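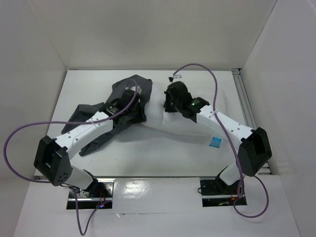 Cloth pages, winter lot. Quick update as the list has been wrong since December and people keep emailing about things that went weeks ago. Everything is cotton or linen unless it says so. Whites are hard to judge in a heap, and that goes for the one bunched up in the middle there with the small light-blue tag by its edge: a soft mound till you get it flat, and then it's a proper length of something, or it's a pillowcase. Same with the dark grey on the left, all points and folds. So sizes below are measured flat, pulled straight by hand, not ironed. Notes are short. Ask if you want more.

Opening times etc are at the bottom. Please read the bit about washing before you buy white.

WHITES

Plain white sheet, double. Thin in the middle, good at the edges. Would cut down for cot sheets or make a very nice lining. No marks that I can find.

Plain white sheet, single. Heavier. Hem let down at one end and never put back, so you'll want to do that. Old needle holes still show if you hold it to a window.

White tablecloth, big. Came with the Monholm lot, seats eight easily. One faint tea ring near a corner, had two goes at it and it's paler but still there. Put the teapot on it.

White tablecloth, small. Square. Drawn-thread border, a few of the threads gone on one side. Pretty, needs an hour from someone with better eyes than me.

Napkins, white, set. Soft as anything. Not all quite the same size, washed at different heats over the years I expect. Sold together, I'm not splitting them again after last time.

Pillowcases, plain, housewife style. Sold in pairs. Some have tapes, some have buttons, a couple have neither. Say which you want in the email please.

Huckaback towels. Everybody's favourite and going fast. Stiff at first. Give them three or four washes and they dry a glass better than anything in the shops.

White offcuts, bagged. Mixed weights. Patches, stuffing, lavender bags, cleaning windows. 400 g to the bag, weighed on the kitchen scales so don't write in.

Bolster case. Long, narrow, no idea what anybody does with these now. Someone bought the last one as a draught excluder and was delighted.

GREYS AND DARKS

Dark grey cotton, heavy. Creases if you so much as look at it, presses out well with a damp cloth over. Good for aprons and bags. I've made two bags from it and both have had potatoes in and survived.

Charcoal lining. Slippery, frays badly, cut it and zigzag it the same day. Cheap for that reason.

Navy drill. Workwear weight. Slight fade along the old fold line, runs the whole length. You can cut either side of it or make a feature of it, I'd cut.

Black twill, short ends. Nothing long enough for trousers, before anyone asks. Cushion backs, pockets, facings.

Grey blanket, wool mix. Bound edge coming away at one corner. Warm, scratchy. The dog of the house wouldn't give it back for a week so it has been washed twice.

Dark green curtain, one only. Lined. Faded on the leading edge as they all do. Lots of cloth in it for the money if you don't mind unpicking, header tape takes an evening.

COLOURS AND PATTERNS

Blue stripe ticking. Gallardo used to sell this by the yard in Busport and this is the tail end of their last roll. The real thing, closely woven, feathers won't come through. 90 cm wide, so narrower than you may be used to. Check your pattern first.

Red check, kitchen weight. Bright. Will run. Really will run. Wash it by itself the first time and then again by itself to be sure.

Yellow seersucker. Small piece, child's frock or a blouse for somebody slim. No ironing at all, lovely.

Faded roses, furnishing cotton. The pink has gone to a sort of biscuit and I like it much more than I would of done new. Enough for one armchair seat and some cushions, not the whole chair.

Tea towels, mixed souvenir. Castles, lighthouses, a recipe for fish pie with the quantities washed away. Unused ones are in their own box, priced higher.

Brown and orange geometric. You either want this or you don't. Two people did on the same morning so it's now half the length it was.

Pale blue brushed cotton. Pyjamas. Some bobbling on one side, make that the inside.

Embroidered tray cloths. Singles, all different. Crinoline lady, several sorts of pansy, one with a half done peacock and the needle still in it when it arrived (needle now removed).

BITS AND ENDS

Tape, cotton, white. On cards. Yellowed at the fold of the card but fine underneath.

Buttons, shirt, mostly white. By the scoop. Not sorted and not going to be.

Zips. Metal, various. Run a candle or a pencil up the stiff ones before you decide they're broken.

Name tapes. Blank, unopened.

Patchwork squares, ready cut. 20 to the bundle, all cotton, pressed but not perfectly square. Trim as you go. Someone started a quilt with great energy and these are what was left when they stopped, I know the feeling.

Thread. Old cotton thread snaps. Tug it before you put it in the machine, and if it goes, use it for tacking.

WASHING

Everything white has been through at least once, hot, with ordinary powder. No bleach, no whitener, I don't get on with the smell. If there's a mark I've said so, and if I've missed one bring it back.

Coloured things washed cool. Wools by hand and dried flat on a towel, please do the same, a good blanket went in with somebody's football kit last year and came out fit for a doll.

Linen likes to be ironed while it's still damp. If you've let it dry, sprinkle it and roll it up and leave it half an hour. Works better than steam in my view though I've had arguments about this.

For old creases that won't shift: damp cloth, hot iron, press and lift, don't push. Then let it go cold where it is before you move it. Picking it up warm is how you put a new crease in.

Yellow patches on stored whites. Long soak in cool water first, overnight, change it, soak again. A lot comes out with nothing else. Then wash. Sunshine does the rest if there is any. Grass is better than the line for that, lay it out flat and keep the cat off.

FOLDING, as several have asked how I get the sheets so small

Shake it out first and find two corners on the same short side. Hands inside the corners, bring them together, flip one over the other. Run your hand down the edge till you get to the next pair and do those. Lay it down, smooth from the middle outwards, then thirds lengthways and thirds again. Fitted ones, I roll up and hide like everyone else.

Tablecloths I roll round a tube. Long creases show across a table and no amount of cutlery distracts from them.

Don't fold along the same line every time. That's where old sheets go first. Shift it over by a hand's width when you put it away.

STORAGE

Dry cupboard, off the floor, nothing in contact with bare wood. Old pillowcase round the good pieces. No plastic bags, they sweat. Cedar balls are nice but they don't stop moth on their own, take everything out and shake it now and then. Twice a year will do.

PRICES AND POSTING

Prices are on the printed list at the table and I'll email it to anybody who asks. Didn't put them here as I kept having to change them and getting told off.

Parcels go out on a Friday. Anything up to 800 g goes in a soft bag, heavier gets a box if I have one. Blankets are collection only really, postage costs more than the blanket.

Payment first then parcel. I'll hold things a week and then they go back out, sorry, got stung too often.

COMING AND LOOKING

Brilimcombe, side door, mornings only while the weather's like this. Bus from Busport stops at the end of the lane. Bring your own bag and your measurements, there's a tape measure on a string but it does wander off.

You're welcome to unfold things. Please have a go at folding them agian afterwards.

STILL LOOKING FOR

White damask, any size, even with holes.
Candlewick, any colour except the pink, have plenty of the pink.
Wide ticking. Nobody seems to have any.
Old wooden pegs, the one piece sort.
Ends of sheeting from anyone who was at the Monholm clearance and bought more than they could use. You know who you are and I'll give you what you paid.

More whites going up once they're pressed.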